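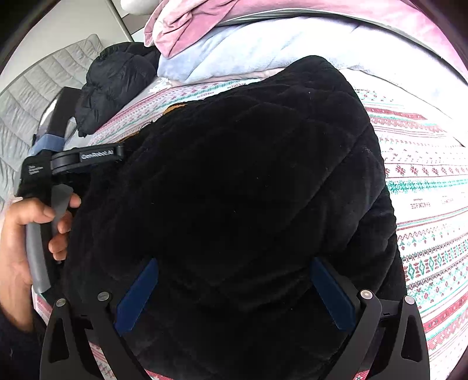

Organ workshop, notebook entry, July
Church of Vallanness, west gallery instrument
Entered by Nadiia Yurchenko

Work resumed on the Great windchest at 8:40. The parish has confirmed that the gallery stays closed to visitors until the chest is back in place. Keys to the tower stair are held by the workshop during the day and returned to the sacristy at night.

Pipe count. The full inventory now stands at 2,167 pipes, including the dummy pipes in the two outer towers of the case. The older parish register gives a lower figure, and the difference is explained by the Trumpet added by Tkachenko when the instrument was enlarged. His rank is marked in pencil on the feet, in a hand that matches the signature inside the bellows room door. The register was never corrected. Vsevolod Kostiuk will prepare a note for the parish archive.

Windchest. The table was tested for flatness with the long steel edge. There is a hollow on the treble side, deepest between the Principal and the Mixture sliders, and a crack follows the grain from the second bar toward the front rail. The crack had been filled before with glue and paper. The old filling was removed and kept in a labeled envelope. An oak strip has been cut for the repair but will not be glued until the wood has rested in the gallery for a further week.

Leather. The pallets were covered twice, the second layer being laid over the first. This accounts for the heavy touch that the organist reported in the lower octave. Both layers are to come off. New skins were ordered from Brarnis; the delivery is short and covers the Great only. The Positive pallets must wait for the second shipment. Please do not use the thin skins from the bottom drawer as a substitute, as they were set aside for the small bellows.

Wind pressure. No reading was taken today. The figure written on the wall beside the blower should not be relied upon, as the regulator has been altered at least once since it was written. V.K. would like to begin low and raise the pressure by small steps once the first Principal pipes are speaking.

Case. The carved panel on the north side, with the viol and the two flutes, was taken down and stored flat in the baptistery. On the reverse there is a joiner's mark and the name Grarero, which also appears in the accounts of the church for the rebuilding of the choir stalls. If it is the same shop, the case and the stalls may be closer in date than the printed guide to the church states. I have asked the archive for the relevant pages of the accounts. Until these arrive, the guide's dating is to be used in all correspondence.

Casework finish: three layers visible at the edge of the panel. The lowest is a dull green. No cleaning is to be attempted beyond dry brushing.

Costs. The archive charges 200 for copying the accounts and the parish has agreed to pay. The estimate for the leather and the oak together remains up to 800. The blower is charged separately.

Outstanding
Trace the missing middle C of the Flute 4 foot. It is listed as present in the inventory and is absent from the tray.
Check the tracker rail for worm on the underside.
Return the borrowed tuning cones.
Ask the organist which pieces are planned for the reopening, as the Couperin masses would call for the Cromorne and that rank is not in the present contract.

Closed the gallery at 5:15. V.K. has the stair key and will open tomorrow.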